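Library > Online Textbooks > Robot Software > Part 2: Perception and Planning > Chapter 4

Print this page | E-mail this page

Chapter 4
Finding Free Space in a Simulated Room

A mobile robot cannot plan a path until its software has some record of where it may go. That record is called the free-space map. Chapter 3 dealt with the controller, which takes a path as given and keeps the robot on it. This chapter covers the two modules that supply the path: the perception module, which builds the map, and the planner, which searches it.

All the work in this chapter is done in the Namus simulator. The reader should have the Tetstead room file installed and should be able to start, pause, and reset a run from the command line. The planner is Lanz, in the same build used in Chapter 3. Settings carried over from that chapter should be cleared before starting, as two of them change the way the map is stored.

4.1 The corner problem

An open floor is easy to map. Corners are harder. Two walls meet, the floor narrows to a point, and any object standing there takes up the part of the view where the wall lines would otherwise cross. A line finder that expects to see the crossing will either fail to report a corner or report one in the wrong place.
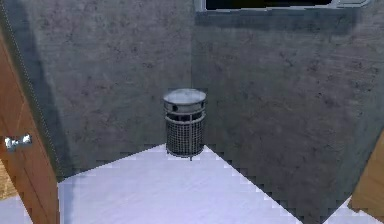
Fig. 4.1. Corner view with trash can, Tetstead room. Source: Namus render, Wustell course files.

The trash can in Figure 4.1 covers the tip of the floor. The perception module must therefore extend the two floor lines until they cross and store the result as an inferred point. Inferred points and observed points are kept in separate lists. The planner may use both, but it must not treat an inferred point as proof that the floor near it is clear.

Two other features of the view affect the result. The floor edges are drawn as small steps, so a line fitted to a short piece of edge can take the slope of a single step. Longer pieces give a better fit. The dark diagonal band on the left wall is a second source of error. An edge detector that works on brightness alone will return the border of the band as a line, and a careless program will pass that line on as part of the room's shape.

4.2 From view to grid

The map is stored as a grid. Each cell holds one of 4 values: free, occupied, inferred, or unknown. Every cell begins as unknown. A cell is changed only when the evidence count for a new value passes the threshold, which is set to 226 in the Tetstead file. A lower threshold fills the map sooner and lets more false walls into it.

The mesh body of the can needs separate treatment. A depth test that samples single pixels may hit the metal in one place and a dark gap in the next. The module groups the samples and marks the whole outline as occupied. It does not attempt to map the gaps.

Lanz then searches the grid. The search stops when a path is found or when 3000 cells have been expanded. In the second case the planner returns an empty path, and the controller must hold its position.

Sections 4.3 and 4.4 give the line-fitting routine and the grid update in full. The exercises assume that both have been typed in and run.

Reader comments

The threshold is read only at startup. If you edit the file during a run you have to reset before it takes effect. Could this go in 4.2?

Which two settings from Chapter 3 change the map storage? I cleared everything to be safe and lost my controller gains.

Grouping the samples fixed the holes in my can. I am still getting a false wall from the shadow.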